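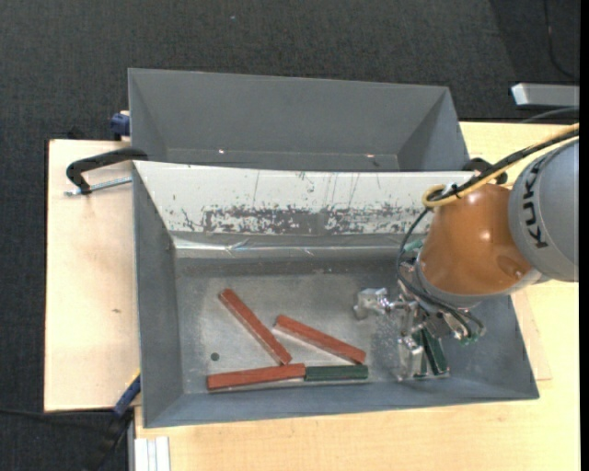

4.2 Swapping the hand

Going in, I wanted one question settled: does a hand with several fingers buy us anything over the plain two-jaw gripper from Section 3, if all we ever ask it to do is pull blocks out of a metal bin? So I kept everything else as boring as I could. Same KUKA arm, same controller (Flotum, with the default speed limits), same red and green blocks, and the bins clamped to the table so they couldn't creep between runs. Each hand got 15 runs, and for every run I tipped the blocks in and left them however they landed.

Out in the middle of the bin there wasn't much to choose between them. The two-jaw gripper is quick and simple, and I'd still grab it first for a block lying by itself. Close to the walls it was another story! Blocks like to settle along the front, end to end or side by side, and a wide jaw has nowhere to go there. The fingered hand could slip one finger down between block and wall and roll the block free, and it did this often enough that I stopped holding my breath.

It has its own troubles, though. The hand is bulky, so the planner (we used the Lestudia one, see Section 2) threw out a lot of perfectly good grasps near the corners to keep the knuckles off the metal. Planning took about 8 seconds on a crowded bin, which feels like forever when you're standing next to it. The sloping panel at the back also gets scraped if the approach angle is even a little too steep, and I ended up adding a small safety margin on that side for both hands.

Cables were the other headache. With the wrist turned past its comfortable range, the loop over the housing pulls tight, and 2 of the runs stopped early for that reason. I've counted them as failures in Fig. 3, although you could argue they say more about my cable routing than about the hand. The Cestberg tests left such runs out, so please keep that in mind before lining our numbers up against theirs.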